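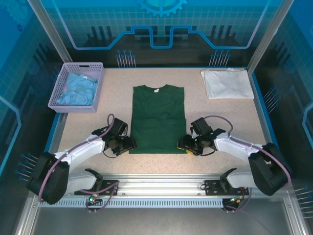
3.2 Falten als Alltagswissen

Beim T-Shirt wird es interessant, und das hatte ich ehrlich gesagt unterschätzt. In unserer Befragung in Mendia (551 Haushalte, rund 800 beschriebene Wäschestücke) hat fast jeder eine feste Meinung dazu, wie ein T-Shirt auszusehen hat, wenn es in den Schrank kommt: Ärmel nach innen, ein hohes, schmales Rechteck, dann einmal quer. In Gorkia dagegen wird gern gerollt – und zwar mit Überzeugung!

Abb. 3: Grüner Stoff auf gesprenkelter Tischfläche, Nahansicht. 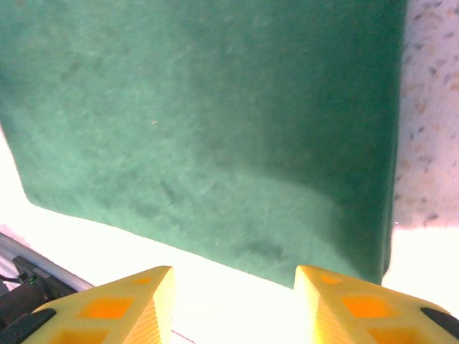 Mich beschäftigt vor allem der Moment vor der letzten Falte. Viele streichen den Stoff noch einmal glatt, manche zupfen nur kurz an den Ecken und lassen es gut sein (ich gehöre zur zweiten Gruppe). Für ein einzelnes Shirt wurden uns zwischen 10 und 30 Sekunden genannt, wobei das Glattstreichen meist gar nicht mitgezählt wurde. Wer es von den Eltern gelernt hat, nennt den Schritt oft erst auf Nachfrage – er gehört einfach dazu, so wie das Wenden auf die rechte Seite. Auf die Unterlage komme ich in Abschnitt 3.3 zurück.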